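Robot Learning Workbench > Data Collection > Demonstrations

Thread: How varied do the start positions need to be? (red board, block pieces)

stepwise_kal
Posted 9:12
I'm collecting demonstrations for an insertion policy and would like some opinions before I put more hours into it. The task is to pick up a piece from the floor of the enclosure and put it into its opening in a red fixture. The policy is plain behavior cloning on two camera views, one fixed and one on the wrist, plus joint positions.

So far I have 142 demonstrations. All of them were teleoperated by me. The policy trained on them does fine when the pieces start close to where I usually put them. Move a piece by a hand's width or turn it a quarter turn and it reaches for the old spot.

I know the standard answer is "more variety." My question is how to get it without throwing out what I have. I also want to know if the other pieces should be lying around during a demo or if I should clear them away.

For reference, the fixed view with the yellow arched piece right at the slot, and the black bracket and the green piece still out on the floor:
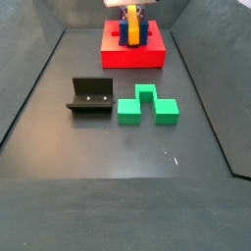
Things I already know are wrong

1. I reset by hand and I put everything back in more or less the same place.
2. The approach to the slot is always from the same side.
3. I pause above the slot before going down. The pauses are in the data and the policy copies them.

Kalliopi Ionescu

rubberfoot
Posted 9:40
Number 3 is the one I'd fix first. Long pauses hurt more than people expect. The policy sees the same picture paired with "don't move" for a lot of steps in a row and it learns to sit there. Trim them in post. Drop any step where the commanded motion is under a threshold and the gripper command doesn't change.

For number 1, print a grid and draw cells at random. We did this on the Kulstead project and it was boring but it worked.

mujic_s
Posted 10:05
I don't agree with trimming. If you drop still steps you change the timing, and with an arm that lags behind its command you end up with jumps the controller can't follow. We tried it on our Risov setup and got jerky motion right above the opening, where you least want it. Better to record again without the pause. It takes practice but after 20 or so tries you stop doing it.

On the second question, leave the other pieces in. If they are going to be there when the policy runs, they should be there when you record. Just don't leave them in the same arrangement. In your picture the bracket and the green one are side by side and nearly touching. If that is true in most of your episodes the model may treat the pair as one thing.

Špela Mujić

rubberfoot
Posted 10:18
Jumps come from trimming too hard. If you keep every third still step you don't get them. But fine, if she has the time to record again then recording again is better.

stepwise_kal
Posted 10:51
They are next to each other in a lot of episodes, yes. I hadn't thought about it as a pair. I put them down with one hand during reset.

I can record again. What I'd like to avoid is recording everything again. Would it be enough to add new episodes on top and leave the old ones in?

tall_order
Posted 11:30
Depends on the ratio. If you add 20 varied ones to 142 that all look the same, the old ones win. Either weight the new ones up when sampling or drop part of the old set. I'd pick out the cleanest of the old ones, the ones with short pauses, and keep those.

Another thing. You asked about where the pieces start, but check orientation separately. A stepped piece like the green one looks very different to the wrist camera depending on which way it points. You can cover the whole floor with positions and still have only two orientations in the data.

mujic_s
Posted 11:44
Agree with that. Also decide what counts as one episode. With several pieces, do you record one long run for all of them or one pick and place each? We cut ours into single picks and labeled each by piece. Much easier to balance afterward.

stepwise_kal
Posted 13:20
One pick and place each. The piece name is in the episode label. I let the recording run until the gripper is open and has backed off.

On orientation, I went through the wrist views over lunch and tall_order is right. I had never compared them that way. The green piece comes up at nearly the same angle again and again, and the board fills the lower part of the view almost every time, so the policy could be using the board as its landmark and ignoring the piece.

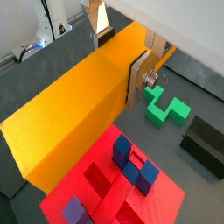

So for the next batch I'm going to do three things differently. I'll draw a position and a turn for each piece from a list before each episode, so I don't choose. I'll come in from other sides. And I'll start some episodes with the arm well away from the board, so the first wrist images don't have it in them at all.

The batch will be nine episodes per piece to begin with. I'll train on that plus the best of the old ones and see if the reach error changes before I do any more.

rubberfoot
Posted 13:37
Nine per piece is not a lot. You'll see a change in the reach, but I doubt you'll see one in the insertion.

stepwise_kal
Posted 13:42
The insertion is mostly fine when it gets that far. The reach is what fails. If the reach gets better I'll keep going with the same method.

kettle_and_arm
Posted 14:15
Has anyone here used Pranau for the random placements? It makes a list of poses and overlays the outline on the live camera image, so you move the piece until it lines up. Saves measuring.

mujic_s
Posted 14:29
Yes. The overlay is good for flat pieces. For taller ones the outline was off for us unless the camera calibration was fresh. You don't need the piece in the exact pose though. You only need it to be somewhere you wouldn't have picked yourself. A list of cells and a rough angle does the same job.

tall_order
Posted 14:50
I'd still save the listed pose with the episode even if it is rough. When the policy fails later you can sort by it and see which part of the floor is thin.

rubberfoot
Posted 15:02
And record some corrections. Start with the gripper a bit off from the piece and fix it on camera. If every demo is a perfect reach the policy never sees what to do when it drifts. I would put those ahead of more floor coverage.

mujic_s
Posted 15:10
I'd do coverage first. With corrections you also have to cut out the part where you go wrong on purpose, or it learns that too.

rubberfoot
Posted 15:13
That's why I said start off to the side. There is nothing to cut if the episode begins there.

mujic_s
Posted 15:21
OK, in that form I have no objection.

stepwise_kal
Posted 16:05
Thanks, all. I'll make 3 of the nine start off to the side and leave the rest normal. The cell list is done, and the label now has fields for cell, turn and start type. I'll post the reach numbers in this thread when the training run is finished.

kettle_and_arm
Posted 16:30
Please post the trimming result too if you try it on the old set. Radulović had a script for that in the tools section, but the link is dead.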